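Sturow FAQ – the bits people keep asking me

What is Sturow?
It's our simulated practice room for robot arms. You pick an arm, I drop it into a home and you can run pick-and-place jobs in it all arvo without chipping anyone's tiles. I'm Annick Caron and I look after the home rooms.

Which arms can I use?
Most people start with the Franka Emika, so that's the one I set up by default.

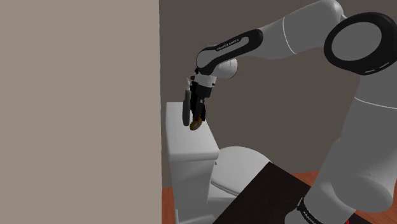 Franka Emika arm holding a small golden-brown object, toilet behind.

Can I change the room?
Yep! Walls, floor colour, furniture – all yours to shift. The licence covers 2000 runs a month and two rooms.

Do I get a close-up view as well?
You do, and it's my favourite part. You get right in near the fingers.
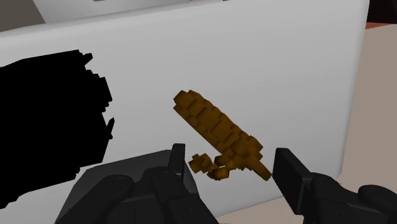

Deltine, October
Up close the objects go blocky, all little cubes in amber and brown, and a few bits can sit apart from the main piece. If you're after smooth surfaces, judge those from the wider view.

How long is the trial?
90 days. Email Eifion Rosser and he'll sort your login.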